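The returns desk at Luvetti is at the back of a former carpet showroom in Brirorbridge, and the woman who runs it would prefer that I leave her name out. "My mother buys from us," she says. "She sends half of it back."

She has been here nine years, having come over from Wadis, a catalogue firm that sold mostly slippers. Slippers, she tells me, were restful. People kept them or the dog had them. Dresses are another matter, and May, when the wedding guests get going, is the month she books no holiday in. Last May the desk took in 2,968 parcels.

Do people wear things and send them back? She gives me the look I deserve. "I've had confetti. I've had an order of service in a pocket, with the hymns marked." Did she refund it? "The label was still on. I thought she'd suffered enough, there were five hymns."

The form offers customers 2 reasons for a return, "unsuitable" and "other". Over 700 people last year ticked both. Some write in the margin. One described the colour of a cardigan as "a bit Brirorbridge", which the staff took personally.

I ask whether she ever sends anything back herself. She goes quiet, then admits to a Liao raincoat, two sizes too big, that has been in her hall since the spring.

"I've got the bag," she says. "I've got the label. I just can't find the tape."

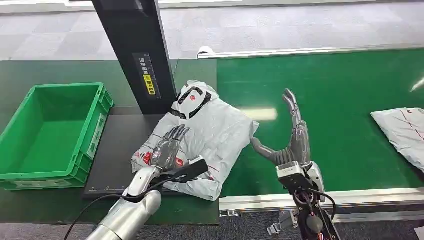
She has looked in the kitchen drawer, she adds, and is fairly sure her son had it last.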